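Home News People Programs Publications Contact

Category: Community Food Programs

Steady Shelves: A Conversation with Kevin Lozano

The Humgate Pantry Network was established to supply households in the Humgate district with shelf-stable groceries between regular shopping trips. Kevin Lozano has directed its operations since the network opened its second distribution point, on Singate Road. He met with this office in June to discuss how the pantry selects its stock, what it has learned from the people who use it, and why it has changed the way it thinks about dates printed on food.

Mr. Lozano came to the work from grocery distribution, where he managed a dry goods warehouse. The transition required some adjustment. "In a warehouse you are judged on how fast things leave," he said. "In a pantry you are judged on whether the right things leave, and whether anyone was embarrassed when they did. I had to learn to slow down."

The network now serves 4,000 households a year. Its stock comes from three sources: purchases made under its annual budget, donations from local stores, and collections held at schools and places of worship. Purchased goods make up the largest share, a balance Mr. Lozano regards as essential.

"Donated food is welcome, and we would be poorer without it," he said. "But you cannot plan a month of meals around what other people happen to have in the cupboard. If a family needs rice, beans, oil and something with flavor, we have to be certain those four things are there."

The question of flavor came up several times in the conversation. When the network surveyed its members two years ago, the most frequent request was for seasonings, sauces and small packets that could change the taste of a basic dish. Staff had expected requests for meat or fresh fruit. The pantry has since set aside part of its purchasing budget for jars and pouches of this kind, and members may choose them freely.

"A person can eat lentils three nights in a row if the third night tastes different from the first," Mr. Lozano said. "I say that as someone who grew up eating a great many lentils."

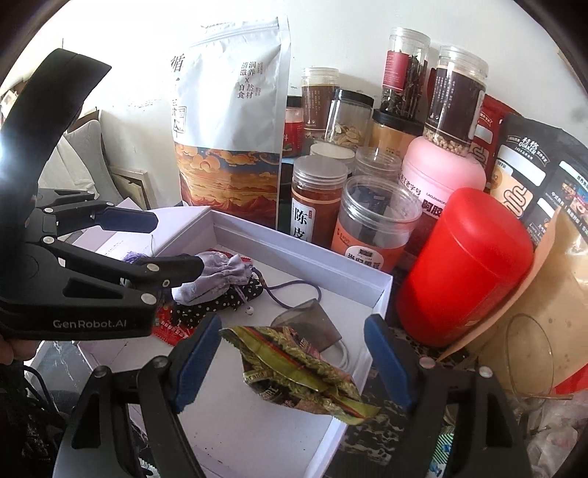

Jars, pouches and a snack packet with an open box.

Snack foods have been a matter of longer debate. Under earlier guidelines, the network declined to purchase them. The policy was reviewed after parents reported that children were going to school without anything to eat at the morning break. The current guidelines permit snacks in single portions, with preference given to nuts, seeds and whole grains.

Mr. Lozano supported the change. "I was on the other side of that argument at first," he said. "Then a mother told me that her son did not mind having less than other children, but he did mind having nothing to open. I have thought about that sentence a good deal."

A second area of review concerned printed dates. Many products carry a "best by" date that refers to quality, and members often discarded food that was still sound. The network prepared a short guide, titled Pudo, which explains the common date labels in plain terms and suggests how long opened jars should be kept in the refrigerator. The guide runs to two pages and is given to each household at its first visit.

Storage at home remains a difficulty for many members, particularly those who share kitchens. The network's Apaza workshops, held at the Singate Road site, address this directly. Participants learn to sort a small shelf by date, to reseal dry goods, and to plan a week of meals from what is already on hand. Forty-nine people completed the most recent series.

Asked which part of the workshops participants valued most, Mr. Lozano pointed to the final session, in which each person cooks from a bag of pantry goods chosen by someone else. "There is a certain amount of complaint when the bags are handed out," he said. "Then somebody works out what to do with the chickpeas and the room settles down."

The network intends to extend opening hours at Singate Road into the early evening. Mr. Lozano noted that many members work during the day and have had to send relatives in their place — an arrangement that makes it harder for them to choose their own food. The new hours depend on staffing, and he declined to give a firm start date.

He was more definite about his own plans. "I will be here," he said. "There is a delivery of tomatoes coming, and I would like to see it put away properly."

Households wishing to register may do so in person at either distribution point. Proof of address is requested at the first visit only.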